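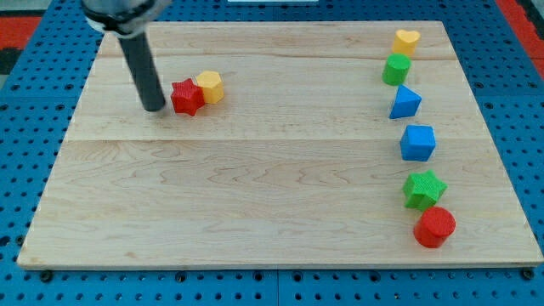

*Saturday shift, red star and yellow hexagon side by side.*

They pay me to say what I want in plain words and then wait. "Put the star by the hexagon," I say, and somebody in the next room at Plendthorpe steers the arm, and Grellel keeps the lot – my voice, every wobble, every second thought. We need 500 goes by the end of February. I'd done 16 before my tea went cold.

By the afternoon I'd started asking for silly things. "Put the heart somewhere it'll be happy." There was a long pause on the intercom, then a laugh, and the arm set off anyway. I marked it as a good one. What else could I do?

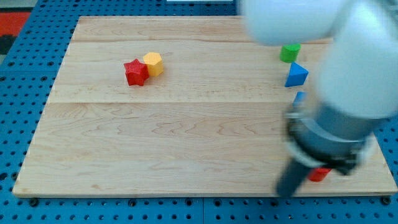
Do the bad goes get thrown away?

Grellel keeps them all, and the bad ones get a tag so it can learn what a muddle looks like. I went home on the Billness bus feeling oddly pleased about that.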